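Plastic on the table: sorting and storing reusable tableware

Filed under: Kitchen and Storage

The Stenbridge lending shelf keeps reusable plastic tableware for block parties, school lunches and the occasional wedding. It is run from a back room with one long table, two sinks and a wall of lidded crates. The woman who has managed the stock for the past several years agreed to talk on condition that the piece be about the tableware. She asked for her name to be left out.

The current inventory is 2,137 pieces. That figure covers forks, spoons, knives, cups and bowls, but leaves out serving gear, which has its own sheet. "I count it in July, when nothing is out on loan," she said. "Any other month you are counting other people's parties."

Loans go out in sets, and a set has 199 pieces. The number looks odd on the form, and she gets asked about it. The crates were bought before the tableware was, and 199 is what goes into one crate with the lid closed flat. "We tried 200. The lid sits up at one corner, and then the crates don't stack. I took out a ladle and it closed."

What she buys

Most of the early stock was thin. Tines snapped, and handles bowed in the hot rinse and never straightened. She replaced it over two seasons with thick molded pieces and has not gone back. The supplier changed once, from Muvine to Sekiguchi, over delivery times.

Her test for a fork is short. She presses the tines against the table with the handle at a low angle and watches the neck. If the neck moves before the tines do, she returns the sample. "The neck is where they fail. People look at the tines."

She prefers short, blunt tines, even though they are worse at picking up salad. The lending shelf serves a lot of children, and blunt tines also survive being dropped into a bin with everything else. Long tines catch in the basket slots and bend when someone pulls. On a domed head, she looks at how water runs off it. "A flat head holds a film. A curved one sheds most of it if you set it down the right way up, and by that I mean the hump on top."

Color is a stock control method and nothing more. Each color belongs to a set, and a stray piece can be returned to its crate without reading a label. Labels were tried and came off in the wash.

Baskets and the table

Sorting is done on the table after the second rinse. Pieces come out of the drainer mixed, get spread in a single layer, and are turned over by hand. She looks for scratches, food left between the tines, and whitening at the neck, which she takes as an early sign of cracking. Small specks she rubs with a thumbnail. A speck that moves is dirt and goes back to the sink. A speck that stays is a flaw in the plastic, and the piece goes into service.

She uses open baskets for anything that has been washed. Solid tubs were the first choice and lasted one summer. "You put away damp spoons on Saturday and you open the tub to a smell." The baskets have slotted sides and a thick rim. The rim matters to her more than the slots do, because a thin rim folds when the basket is carried full by one side.

An orange basket and a yellow fork: 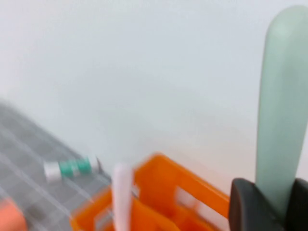
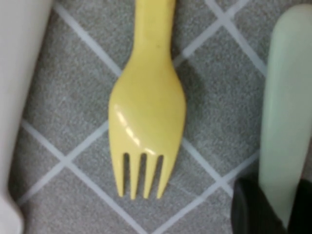

Drying and putting away

Air drying takes as long as it takes. She has no fixed time for it and distrusts the ones printed on packaging. The test is a paper towel pushed between the tines of a few pieces from the bottom of the basket. If it comes out marked, the whole basket waits. Towel drying by hand was dropped early on. It left lint in the slots, and the lint was harder to remove than the water.

Cutlery goes into the crates flat, all handles one way, in layers. Bowls nest with a sheet of paper after every fifth one – 5 is as high as she will go before they start to grip each other. Cups are stacked in columns of 4. Taller columns tip when the crate is lifted, and the person at the other end usually lets go.

"Handles one way sounds fussy," she said. "It is the only reason I can see a missing fork without counting. The layer has a hole in it."

Crates are stacked with the most borrowed sets at waist height. The bottom row holds spares and the pieces waiting for a decision. Those are forks with one worn tine, cups with clouding, and a quantity of spoons in a color that does not match any set. She has been meaning to deal with the spoons for some time.

Losses

Forks go missing more than anything else. She puts this down to trash cans. A fork is scraped into the can along with the food, and a plate is too large for that to go unnoticed. The form now asks borrowers to put a basket next to the trash can, and she lends one for the purpose. She has noticed fewer gaps since then but has not kept figures that would prove it.

Breakage is less of a concern than scratching. Scratched plastic holds stain, tomato sauce most of all, and borrowers read a stain as dirt no matter how well the piece has been washed. She retires stained items from lending and passes them to the Jitis garden plots, where the forks mark seed rows.

Heat does the rest of the damage. She asks borrowers to keep the pieces out of microwaves and away from grills. The most common injury is a flat spot on a handle where it was rested on the edge of a hot pan. Such a handle still works, but it no longer lies level in the layer, and so it comes out of the set.

Asked what she would change, she named the table. It is too low for her and too narrow to spread a full set in one pass, so every crate is checked in two halves. A wider one would have to come in through the window.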